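I Spent an Afternoon With Murnier's Handheld Gripper Kit

10 Sep 2025

So I finally got my hands on the Murnier kit (version two, the one everybody on the Stoltura forum has been going on about since June), and I've been grinning all week! If you missed my earlier posts, I've been looking for a handheld gripper with a camera on it that a small team could pick up and use without a week of training.

My favorite part is the weight. I had a Pustero on loan in the spring, and after an hour my wrist was done. The Murnier comes in at 328 grams without the strap, and I'd happily use it all day. The jaws close with a light squeeze, and the grip pads hold on to thin fabric, where my old pair let T-shirts slide right out.

Fabric is what I care about most, so clothes and a laundry basket it was. Soft stuff folds, droops and hides its own edges, and I love it as a test for any gripper. Red fleece-like cloth, thin yellow cloth, pale plastic with holes in it: a nice mix for judging color and focus up close.
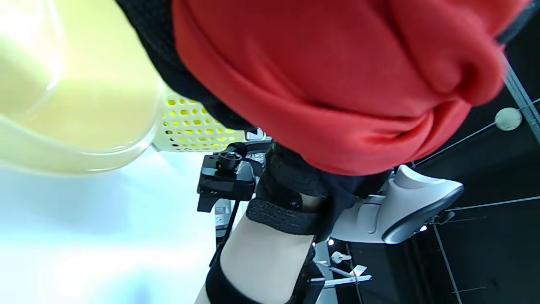
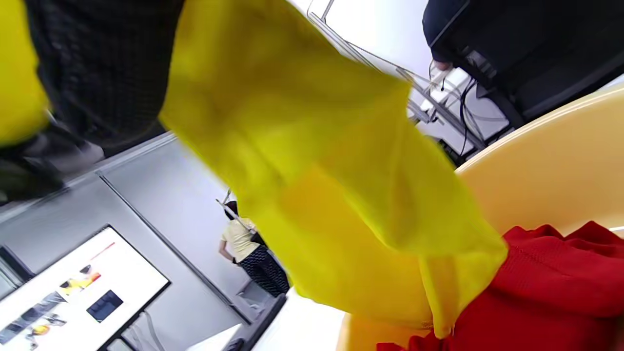
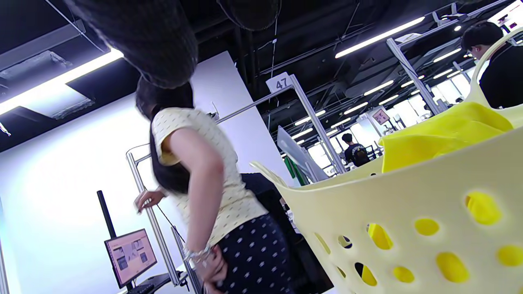 What you get and what it costs

The box has two grippers, two cameras, straps in three sizes, a charger and a padded case. The price is $2635, and that includes a year of the upload service. You can also rent the whole set by the week, and I'd start there if you only have one project in mind.

Setup took me 17 minutes from opening the case to my first saved clip, and part of that was me hunting for the power button (it's under the thumb rest). The software is plain and quick. You name a task, press record, do the thing, press again. Clips show up in a list and you can toss the bad ones right there.

I do have gripes. The manual is thin, the case zipper feels cheap, and the free plan stops at 1000 clips, so a busy team will hit that wall fast. I'd also like a smaller grip, because Myrto Kouris tried it after me and had to stretch for the trigger.

Next up is the Åberg, with its wider jaws. I'll run it with the same clothes and post the clips side by side once I have them sorted.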